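Unit 6: Comparing two-finger grippers in simulation

Revised 2024-07-26. Read before the second practical. The controller handout covers joint limits and homing, and neither is repeated below.

6.1 Purpose

The practical compares two parallel grippers, the Zarnine and the Tornum, on the same simulated arm with the same controller. Only the fingers and their closing law change. The Zarnine closes at a fixed speed until a force limit is met. The Tornum slows down over the last part of its travel and then holds position. Both are supplied as models in the course folder, with the mass and friction values already set. Do not edit these values. Groups who changed the friction last year could not compare their results with anyone else's.

6.2 Set-up

Load the room file called Skullolside and place the arm at its home pose. Each gripper is given 20 trials per object. The random seed is 1605 for the first trial and goes up by one each time, so that both grippers meet the same starting poses in the same order. A trial ends when the object has been held clear of its support for six seconds, or when it is dropped, or when the controller times out.

Use the view from the wrist camera for all judgements of finger placement. The room view is useful for checking the approach path, but it hides the contact on the far side of the object.

6.3 Objects with more than one width

A box has one width across the fingers, and the closing distance can be worked out in advance. A lobed object has several. If the fingers meet it at the wide part, small errors in height make little difference. If they meet it above the widest part, the contact surfaces slope and the closing force has an upward or downward component. On a low-polygon model there is a further effect: contact is made on flat facets, and a small rotation of the object can move the contact from one facet to the next. The measured force then jumps, although nothing in the closing law has changed.
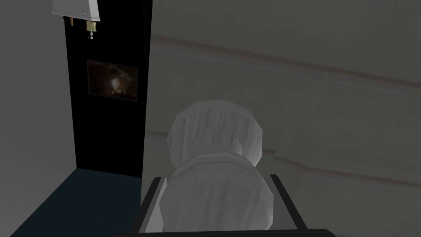 Rosaire Cloutier objects that the facets are being blamed for too much. In his view the jump in force comes mostly from the time step of the solver, and a finer mesh run at the same step would show nearly the same trace. He would have every group halve the step before touching the mesh.

The objection is a fair one and can be tested. Repeat 18 of the trials with the step halved and the mesh unchanged, then with the original step and the finer mesh. Plot closing force against finger travel for each. If the jumps shrink only in the first case, Cloutier is right. If they shrink in both, report both – do not average them.

6.4 What to record

For each trial: seed, gripper, finger travel at first contact, peak force, final force, and outcome. Outcome is one of held, dropped or timed out. A grasp in which the object turns between the fingers but stays up is entered as held, with a note.

Logs are written by the Ouellet script, which samples once per solver step. Halving the step therefore doubles the length of the file. Resample before plotting, or the two traces will not line up.

6.5 Reading for August

Chapter on contact models in the course reader, up to the section on soft fingers. Bring the force plots on paper.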